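Last updated: October

Reading time: 6 minutes

Ticket: white haze and sticky patches on butcher-block table
Location: Gevcombe, ground floor kitchen room
Opened by: Seo-ah Ahn
Status: closed, with one follow-up

Reported problem

The top of the butcher-block table has gone hazy in patches and feels tacky when you rest a forearm on it. It is worse toward the middle. Fruit and dishes left on it overnight stick slightly and make a small tearing noise when lifted. There is also a pale ring about the size of a plant pot. The table was oiled 26 days before the ticket was opened, with the Grudska board oil we keep under the sink. It was fine for the first week or so.

What I need: find out if the finish has failed or if this is just dirt, and get the top back to where food can go on it without a mat.

First look, 9:30 a.m.

Cleared everything off and wiped down with a damp cloth, then dried with a towel. Haze faded while the wood was damp and came back as it dried. The tacky patches stayed tacky. I pressed a paper towel on one for a minute and it came away with a faint yellow mark, so there is still oil sitting on the surface.

Checked the legs and the underside. Both are dry and smooth. The underside was oiled on the same day from the same bottle, with one thin coat. The top got three coats, and the third went on the same evening as the second. The bottle says to wait overnight between coats and to buff off whatever has not soaked in. I did not buff the third coat. That is on me.

Things ruled out

Floor cleaner. I wondered if the Mavromatis concentrate had been used on the table by mistake, as it leaves a film on anything that is not rinsed. Rubbed a little on an offcut of the same wood and let it dry. It left streaks, and the streaks were not sticky. Not the same thing.

Room humidity. The meter on the wall read 53 percent in the morning and the same in the afternoon. The concrete floor can feel cold in that room, but nothing else in there is sticky, including the shelves, which have the same oil on them.

Old bottle. The oil was bought this year and has no smell. Poured a spoonful in a saucer next to a spoonful from a new bottle and could not tell them apart.

Fix attempt 1 – dish soap and warm water

Washed the top with a few drops of dish soap, wiped with clean water, dried right away. The haze was lighter. The tacky patches felt better for an hour or two and then went back to how they were. Soap is taking off the very top of the oil and leaving the rest. Did this twice and stopped, as I did not want to keep wetting the joints.

Fix attempt 2 – mineral spirits

Opened the window and the door. Dampened a white rag with mineral spirits and worked along the grain, one plank at a time, turning the rag whenever it picked up color. Used four rags for the whole top. Hung them outside to dry flat and did not leave them balled up in the trash.

Left the table alone until the next morning with the window open a crack. No smell left by then. The tackiness was gone except for one strip near the back edge, which I did again.

Fix attempt 3 – light sanding and one thin coat

The pale ring was still there. Sanded by hand with 320 grit, along the grain, only enough to take the shine down. Vacuumed, wiped with a dry cloth. The ring is hard to find now unless you get down level with the top.

Put on one coat with a folded cotton cloth, waited 30 minutes, and buffed with a dry towel until the towel stopped dragging. Then left it overnight. I had been putting on far too much before. For the whole top I used less than half of what I used for one coat last time.

Test in normal use

Put food and the plant back on the top to see if anything would stick or mark. Strawberries stayed in the plastic bowl, and the lemon went straight on the wood.
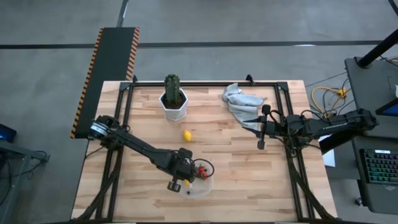

Table back in use, with the cactus, the lemon and the bowl of strawberries.

Lifted the lemon the next day. No sticking and no tearing sound. Pressed a paper towel on the spot and it came away clean. The bowl slid freely when pushed with one finger. Did the paper towel test in four other places and all were clean.

The pot is the one I am less sure about. The ring from before was the same width as its base, so I think water was getting under it and sitting there on top of oil that had not cured. It does not get watered often, but whoever does it waters it where it stands.

Comment from Mirncombe (sister kitchen)

We had the same thing on our long counter after a holiday weekend when two people oiled it without telling each other. We left it for over 80 days hoping it would dry out by itself and it never did. Spirits cleared it in an afternoon. If you get a patch that will not come clean, try a plastic scraper held nearly flat before you sand. You can see the gummy oil roll up in front of it.

Reply, Seo-ah Ahn

Thanks. I used an old gift card on the back strip and it did roll up a bit. Wish I had started there. For the record, our shelves only ever got one coat and have never had this problem.

Resolution

Cause: too much oil, third coat put on too soon and not buffed. The oil stayed soft on the surface and picked up dust, and that was the haze. The ring was most likely water under the plant pot.

Fixed by: mineral spirits on the whole top, repeated on the back strip, light hand sanding, one thin coat, buffed after waiting.

Changes to how we do it:
– One coat at a time, and write the date on the tape inside the cupboard door.
– Buff every coat, even if it looks dry.
– Water the cactus in the sink, let it drain, then put it back.
– Wipe up juice when it happens. Lemon and strawberry both mark bare wood.

Follow-up

Get a cork mat or a saucer for the pot. I measured the base and wrote the size on the shopping list. Will check the spot where the ring was again after the next couple of waterings and reopen this ticket if it comes back.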